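Why Are Snack Bags So Puffy?

Hi again, snack detectives! Last time we talked about why bread goes stale, and a bunch of you wrote in with the same question: why is there so much air in my bag of chips? I used to get really mad about this. I'd pull open a big fat bag, look inside, and the chips only came up to the middle. Where did the rest go?

Well, nobody ate them. The puffy part is there on purpose, and it isn't quite regular air, either. It's mostly a gas called nitrogen. You're breathing nitrogen right now (most of the air around you is made of it), but regular air has oxygen mixed in too, and oxygen is trouble for chips. It gets into the oil they're cooked in and makes them taste old and yucky. So the snack factory blows nitrogen into the bag just before it gets sealed, and most of the oxygen gets pushed out.

The gas is a cushion, too! Think about a bag bouncing along in a truck, then getting stacked in a store, then riding home under the milk. With no cushion you'd be eating chip dust with a spoon. (I have done this. It's not bad on soup.)

Now for the bag itself. A lot of snack bags are made of several super thin layers stuck together. One layer holds the printing, with all those bright colors. Another is often a shiny coat of metal, so thin you could never peel it off by yourself. The metal helps keep out light, oxygen and damp air. Damp air is what makes a chip go bendy, and I think a bendy chip is the saddest food there is.

My cousins in Olham live way up in the hills, and when I visited in August the bags in their kitchen were as round as pillows! Up high, the air outside pushes on the bag less, so the gas inside spreads out and puffs it up.

Once you open a bag, the nitrogen drifts out and regular air gets in. Then you have to hurry up, or share.

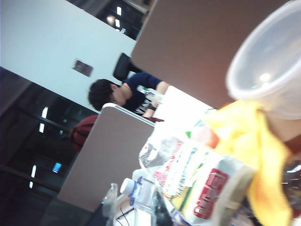
Snack time at the table, with a bottle of water lying by the bag.

Want to try something? Take two chips from the same bag. Put one in a container with a tight lid and leave the other on a plate overnight. In the morning, snap them both and listen. Which one is louder? I tried it with crackers too, and the one from the plate hardly made a sound.

Write down what you find and send it to me at the Julomura Kids page before 22nd February. Next time: what makes soda fizzy!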